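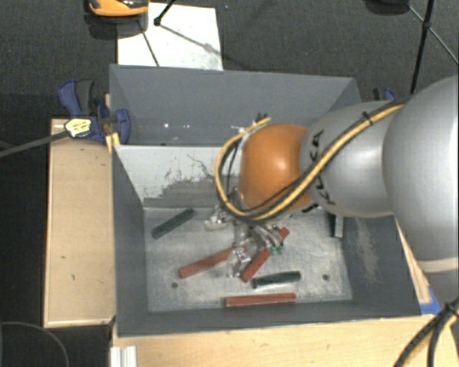

# Chapter 8

## Speaking to a Small Audience First

When a company is young, it usually wants everybody to hear about it. The owners pay for advertisements, they open accounts on every network, and they send the same message to all people. In this chapter we study the opposite way, in which a brand chooses a small group of readers and stays with them for a long time before it tries to grow.

Our main case is Vuvau, a maker of tea and tea cups from the town of Beltdale. Its founder, Sheila Bloxham, did not begin with a shop. She began with a letter which she sent by e-mail every Sunday to 50 people, most of them customers from a market stall. In the letter she wrote about one tea, one mistake she made during the week, and one question for the reader. There was no price in it and no button to buy.

The readers answered her questions. Some wrote only a line, others wrote long stories about their grandmothers' kitchens. Bloxham asked permission to print the best answers in the next letter, and so the readers began to read each other. After two years the list had 2,686 names. When she finally offered a box of teas for sale in August, she told only the list. She had prepared some 2,000 boxes, and they were sold before the end of the month.

It is useful to compare this with Brurkorel, a competitor which entered the same market with a much larger budget. Brurkorel had good photographs and a well-known slogan — many people in Beltdale can still repeat it — but the company never gave its customers a place to speak. In the first season the sales were strong. In the second season the advertising was reduced, and the sales went down together with it.

We should be careful with such comparisons. The two companies had different prices and different products, and a letter alone does not sell tea. We will return to this problem in Section 8.3, where we look at how to measure the effect of content on sales, and what cannot be measured well.

### Terms used in this chapter

**Owned audience:** people whom a brand can reach directly, for example by a mailing list, without paying another company each time.

**Reader contribution:** any text, picture or opinion which comes from the audience and is published by the brand with permission.

**Launch list:** the group which hears about a new product before the general public.

### Before you read

Think of a brand from which you receive regular messages. Write down what you remember from the last one. Keep your notes, you will need them for the exercise on the smaller brand Ma at the end of Section 8.2.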